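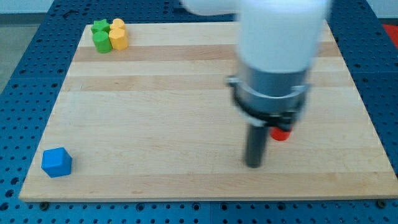 Cinier, May 27, 2022

Drawing from simple things, session 4: blocks on a board

Hello again everyone. These are my notes from the session, tidied up a bit, plus the homework at the end for those of you who had to dash for the bus. Bring them next time, as I'll be referring back to the bit on ellipses (sorry, we're not done with ellipses).

Why blocks

I know, I know, toy blocks. Several of you were hoping for fruit by now! But I love them for this stage. A pear lets you get away with things and a cylinder doesn't. If the top of your green cylinder tips the wrong way you'll spot it from across the room, and so will your neighbour.

Start with the board

Please don't draw the blocks first. I say this every term and every term I catch myself doing it too. The board is a wide rectangle, we all know that, but seen from the near side it comes out as a trapezoid with the short edge at the back. Put that shape down lightly before anything stands on it. Hold your pencil out at arm's length, measure the far edge against the near one, and believe the pencil.

The stripes in the maple are a present. They run across, so use them as level lines for the feet of the blocks, and let the gaps between them close up a little as they go back. Only hint at them, though. Half of the drawings I looked at had stripes so dark that the board turned into a deckchair – pale and slightly less pale is all the difference there is.

The blue table and its holes

You don't have to draw every hole. I'll repeat that for whoever was on their third row when I came past. What the holes give you is a ready-made perspective grid on all four sides of the board, so pick one row, follow it back and check that your board edge agrees with it. Holes seen at a slant are ellipses as well, flatter the further away they get. Put in a few near the front edge and let the rest fade off.

The cluster

Two green, two yellow, standing close together in the far left corner. Treat them as one lump to begin with. Draw a single outline round the lot, get that in the right place on the board, and only then split it up. I'd go in this order:

The yellow octagonal prism, as it's in front and slightly larger.
The green cylinder, which touches it. Draw the place where they touch before you draw either side.
The green star behind the cylinder. Find the points you can see and leave the others alone.
The yellow one at the back, last and lightly.

For the prism, draw an ellipse first and then nick the corners off it. Trying to do the top freehand gave us some very odd coins.

Shadows

Soft ones, so no hard edges please. I use a 4B on its side and a finger. Keep the shadow a shade darker right under the block and let it go to nothing on the wood.

Homework

Two drawings on the Clasach paper, one in pencil and one in coloured pencil with just green, yellow and blue. Give each of them 54 minutes (yes, that's how long my oven timer goes up to). Any small solids on a chopping board will do at home.

Spare sheets are in the left-hand drawer.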